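I finally gave sourdough crackers a real try, and wow, I'm hooked!

For years I poured the extra starter down the sink every time I fed it (sorry, starter). Then Regula Ruchti sent me her recipe in July and I've baked up to 15 trays since. They snap! They taste like cheese even though there isn't any in them.

You mix 100 grams of starter with flour, soft butter and a good pinch of salt, then let the dough rest in the fridge. Overnight is great, 2 hours is fine. Roll it much thinner than you think you should, brush with oil, and bake until the edges go properly brown. Mine take 14 minutes on the top rack, but my oven runs hot, so peek early.

Rosemary was my favorite until Fabian Zürcher talked me into caraway seeds. Now I make half and half and eat the caraway ones first. Smoked paprika is lovely too, though it burns quickly.

One thing I'm still working on is keeping them crisp. A tin is good for a few days, a jar seems better, and a quick trip back through the oven fixes almost anything. If you have a trick, please write to me! 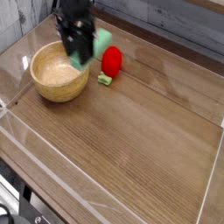
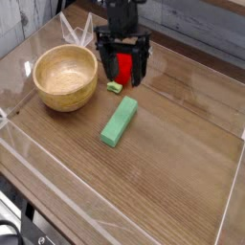
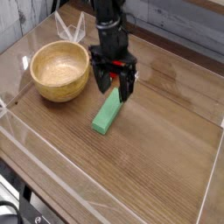
Page last changed: 3/9/24

Next up is a rye version, with seeds pressed into the top before baking. Regula says to add a spoonful more water for rye, so I'll start there and let you know how it goes.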